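Revised our house rules for robotic CPU removal, 29/08/2018

The last version of these rules was written when the cell only handled memory and add-in cards. Processors were still pulled by hand at the Cisden bench, and the written procedure for that was one line long. Since the work moved to Clevness I've been rewriting the socket section from scratch, and this post sets out where it has landed. It applies to land-grid sockets with a hinged load plate, on boards left in their original chassis. Other socket types stay on the manual list.

**Scope of the motion rules**

We split every job into three zones. Outside the chassis, the arm may move at its normal programmed rate, which for us is 300 mm/s. Once any part of the tool is below the chassis rim the limit is 96 mm/s. Over the socket itself there is no fixed figure in the rules. The integrator sets a creep speed for each board type and records it in the Fakir job sheet, and the operator may lower it but may not raise it.

The rim is a poor boundary in one respect. On a tilted or deep chassis, the side panel can be closer to the linkage than the board is, and people programming the path tend to watch the fingertips. The rule now says clearance is checked at the widest part of the gripper, with the fingers at the opening they will have on approach. A path that was checked with the fingers in a different position has not been checked.

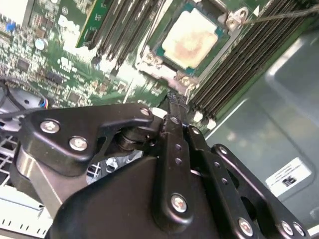 *Fingertip between the CPU socket and the memory slots, heatsink off.*

Memory slots are the next constraint. Where there is a bank on each side of the socket, the approach must run parallel to the slots. A diagonal approach is shorter and I've been asked several times to allow it. I won't. Slot latches stand above the board surface, and a finger that drags across one will break it well below the force threshold that stops the arm.

**Thermal paste**

The old rule required the lid to be cleaned before any grip. In practice this meant wiping over an exposed socket, and stray compound or lint on the contacts is a worse outcome than a dirty fingertip. The revised rule:

- Residue may stay on the lid until the processor is out of the socket and in a tray.
- Grip is taken on the edges only. No contact with the top face.
- Fingertips are inspected after each removal and cleaned with isopropyl alcohol if any residue has transferred.
- If compound is found on the substrate edge, the job goes to manual.

That third item costs time. On a full day it's the largest single addition in the new version, and Jendside have already told me they would like it relaxed to every tenth unit. I'd want to see inspection records before agreeing.

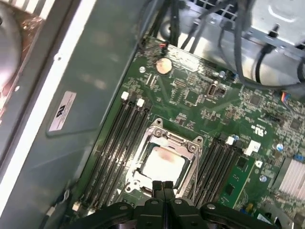 Load plate position is treated as an interlock. The plate must be confirmed fully open by the operator, in the job sheet, before the arm is released to close on the processor. We tried inferring it from the vision system and had too many wrong calls on reflective frames. Until that improves, it's a human check with initials beside it.

**Cables**

Anything that can be unplugged and removed without disturbing the board should be. Anything that can't is tied back, and the tie point has to be on the chassis. Fan leads have been tied to capacitors and to memory latches in the past. Coin cells are left in place until the processor is out, then removed for separate recycling as before.

**Records**

Each removal gets one line: board type, creep speed, plate check, fingertip check, outcome. The log from the previous version had 3445 entries, and roughly 3000 of them had nothing in the outcome column, so it told us very little about failures. The field is now mandatory and the sheet won't close without it. Permitted values are "tray", "manual" and "stopped". If it's "stopped", note the zone.

Still open: the force threshold for edge grip, which I've left at the old memory-module value and which is almost certainly wrong for a processor. I expect to have a figure by October. Until then, treat the current number as a ceiling.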